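Stiltby Paint, Tetbridge - Questions about gray walls

Why does my gray look blue after I paint it?

Almost every gray has a little blue, green or brown inside. On the small card you do not notice it, but on four walls the color becomes stronger. Please paint a big piece of cardboard first and move it from wall to wall during one whole day.
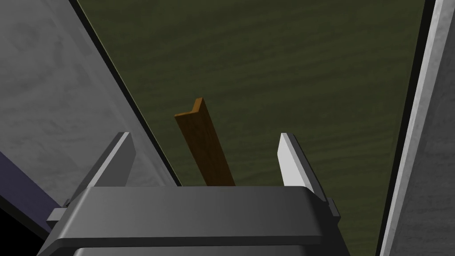
Look at it also in the evening, with the lamps you really use. Many customers test only at noon and are then unhappy after dinner.

Which bulbs do you recommend?

In our shop we use bulbs of 3,000 kelvin with a color rendering of 95. With a weaker color rendering, the warm grays can look a bit dirty. You do not have to buy the same bulbs, but decide on the bulbs before you decide on the paint.
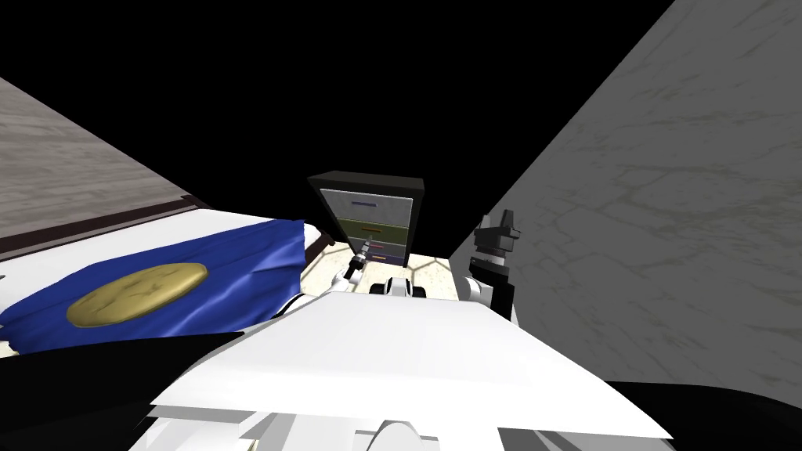

How many coats do I need?

Two coats over Stulik primer. If the old wall is red or dark green, ask us to tint the primer. Let the first coat dry overnight, even when it feels dry to the hand already.

Is number 913 the same as the old Jiang gray?

Very near, but not the same. 913 is a little warmer. For small repairs on an old Jiang wall, bring us a piece of the paint and we will match it.

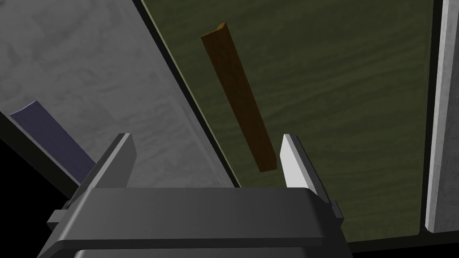

Muchen Cao wrote to us about this answer: "I used 913 to repair one corner and in December, with low sun, I could see the border. I had to paint the full wall until the next corner."

We agree with this advice. Stop at a corner or a door frame, never in the middle of a wall.

Why do two walls with the same paint look different?

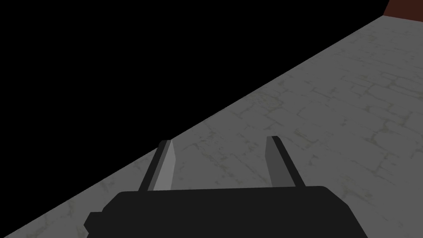
Paint has no fixed brightness in a room. A wall that faces the window receives more light than the wall beside it, so you will see two grays from one can. It is similar on smaller things - the left finger of the gripper is dark at the outer edge and pale grey on the inner face, where it catches the light. If the difference disturbs you, choose a flat finish and a lighter shade.

Can I return a tinted can?

Sorry, no. Cans without tint we take back if the lid was not opened.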